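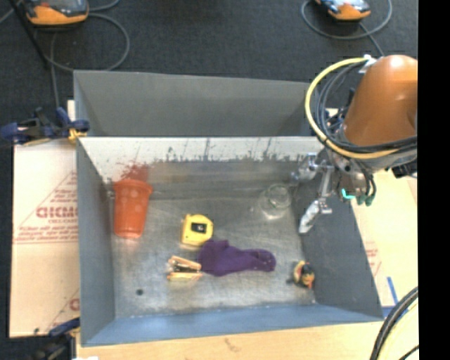
Unit 6: Evaluating a packaged bin-picking kit
Course notes, Robot Workcells II
Instructor: Farzad Taheri
Revised 2022-06-30

Read this unit before the lab session. It covers the Clirnareck starter kit, which the lab has on loan for review, and the method used to score it. The Kang vision package is treated in the next unit and is mentioned only where the two overlap.

6.1 What the kit includes

The kit is sold as an add-on for a six-axis arm the buyer already owns. It consists of a two-finger gripper, a mounting flange, a cable set, a license for the Ukesik grasp planner, and one day of remote setup. The arm, the bin, the table and all guarding are the buyer's responsibility. So is the computer. The vendor's quotation lists a computer as "recommended hardware," and several students in the January section missed this when they prepared their cost sheets.

The planner takes a depth image of the bin, proposes grasp poses, ranks them, and sends the highest-ranked pose to the arm controller. It holds no part models. The vendor presents this as the main advantage over the older Valleo product, which needs a CAD file for every item.

6.2 Bin and fixturing

A rectangular metal bin with reflective inner surfaces is a hard case for depth sensing. Bare metal returns mirror images of nearby objects, and a colored item close to a wall can produce a false patch of color on that wall. Treat any proposed grasp that falls on a wall as a planner error and log it under code W.

Clamp the bin to the table by the rim. A bin that shifts during a trial invalidates the calibration, and every trial after the shift must be discarded. Check the clamps at the start of each block.

6.3 Test objects

Use mixed household and office items. The set should contain at least one object from each class below.

Rigid, opaque, simple shape: plastic cup, tape measure.
Transparent: clear glass jar or cup.
Deformable: crumpled cloth.
Irregular: small toy figure.

Objects may touch. A cloth lying against a rigid item is a useful arrangement, as it tests whether the planner separates the two or proposes one grasp across both. Record the starting layout before each block.

6.4 Procedure

One block is 14 attempts from the same starting layout. Return the object to its original position after each attempt, whatever the outcome. An attempt counts as a success if the object clears the rim and is still held 2 seconds later. Score a double pick as a failure, code D.

Keep the controllers within reach of the operator at all times. Route their cables away from the working side of the table.

Cables running along the arm need slack at the wrist. Move the arm slowly to each corner of the bin by hand control before the first automatic cycle, and watch the cable loop as well as the fingers. The back corner nearest the arm base is usually the worst one.

6.5 Known limits

The data sheet gives a finger life of over 2,000 cycles. It does not state the load or the surface used in that test, so the number should not be carried into a maintenance estimate without a note.

Approach angle is limited near the walls. With an inward-sloping approach the gripper body can meet the rim before the fingertips reach the floor. The planner checks for this only if the bin dimensions have been entered, and the default is blank.

Support is by e-mail. Replacement fingers are quoted at 21 working days.

6.6 To hand in

Submit a table of results by object class, the log with error codes, and one page on whether the kit should be bought for a small packing line. State the assumed arm and computer cost. Reports that quote success rates without the starting layout will be returned.

Reading for next time: Kang package manual, calibration chapter.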